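From: Sointu Huttunen
To: shop-automation list
Subject: Re: Are we anywhere near machines doing the boring jobs?

Roman Olszewski wrote:

> I keep reading that robots will be folding my shirts by next year, and I
> keep not seeing one in any shop I visit. We refurbish desktop towers and
> small servers here. Every box gets the same parts put in by hand: card,
> memory, processor, drive. It is dull work and I have trouble keeping
> people on it. My sister wants a machine to empty the dishwasher. I would
> settle for one that can seat a memory stick.
>
> Has anyone on the list tried this for real, with parts that are not all
> from the same batch? I don't need a sales pitch. I already had one from
> Altik and it was mostly slides.
>
> Roman

Roman,

We have been working on this at Werer since July, on nearly the same parts you list, so I can give you a partial answer. The project is called Sketari inside the company. Pentti Lahtinen built the fixtures and I do most of the programming. Kianoush Azimi handles the computer side and tells us when we are about to bend something expensive.

The short version is that picking up parts is mostly solved if you control where they are. Putting them in is not solved, but some parts are much closer than others. We gave up early on having the arm find parts in a bin. Everything starts in a printed tray next to the case, with a slot or a recess for each part, and the case lies on its side with the panel off and the processor socket already open. A person still does all of that.
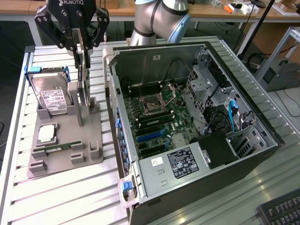 Where we stand, part by part

Expansion cards. Pretty good. The card goes down between the fingers standing on edge, and the slot gives it some guidance once it has started. In our last run of 100 tries, 2 ended with the card seated crooked, and in both cases the force limit stopped the arm before any damage. The bracket is harder than the connector. It has to line up with the rear of the case at the same time as the edge goes into the slot, and a case that has been dropped once in its life is never quite square.

Memory. The grip is easy. The push is the problem. You need a good shove, evenly on both ends, and then you want to know that both latches closed. A person hears the click. We tried a cheap microphone and the shop is too loud. For now a person presses each stick with a thumb afterward.

Processor. We can set one in the socket on a good day. I would not let it run alone. A bent pin costs us the board, and one of the server boards we work on costs 899 to replace, so the savings from skipping a person go away quickly.

Drives. The drive in its caddy is the easiest part to pick, big and stiff. Cables are another matter. We have not tried to plug in a data or power cable with the arm and have no plan to. Aarne Saarinen over at Kauppinen spent a good part of last year on cables and says he would not do it again without a second arm.

On cycle time: a trained person does your four parts in well under the time we need. Our arm takes over 25 minutes for the full set, counting retries and the checks we have built in. We could go faster, but I would want to trust the checks first.
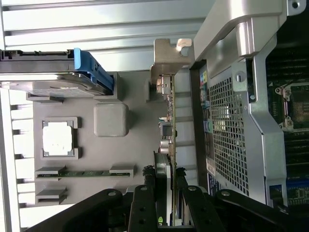
The question I think you should ask any vendor is what their machine knows once its own hand is in the way. We plan a grasp from the fixed camera and then finish it with the one at the wrist, and the two do not have the same problems. From the wrist you get a good close look at the card standing between the fingers, down to the small capacitors along it, but the left finger covers part of the empty recess at the bottom of the tray. That sort of thing caught us for weeks. The software would decide a slot was full or gone when it was only behind a finger. Pentti fixed most of it by having the arm look before it reaches and remember what it saw, and by adding a rule that it may not change its mind about a slot it cannot fully see. It is a dumb rule and it did more for us than the two months I spent on a better detector.

As for your sister's dishwasher, I would tell her to wait. We get to decide where every part sits, and our parts are rigid and come in known sizes. Her plates don't come in a printed tray. I have seen a few kitchen demos and the machine always seems to know the cups. Put in a wooden spoon and a lid from some other pot and I expect it would stand there for a while.

For your shop, I would start with cards only, one model of case, and a person beside it doing memory and processors. That will not replace anyone. It might make the job less dull, depending on who you ask. If the mix of cases changes every week, I would hold off, as each new one costs us a day or so of teaching the positions again.

Pentti says you can have the tray drawings if you want them. Tell me which case models you see most and I'll check whether we have run any of them.

Sointu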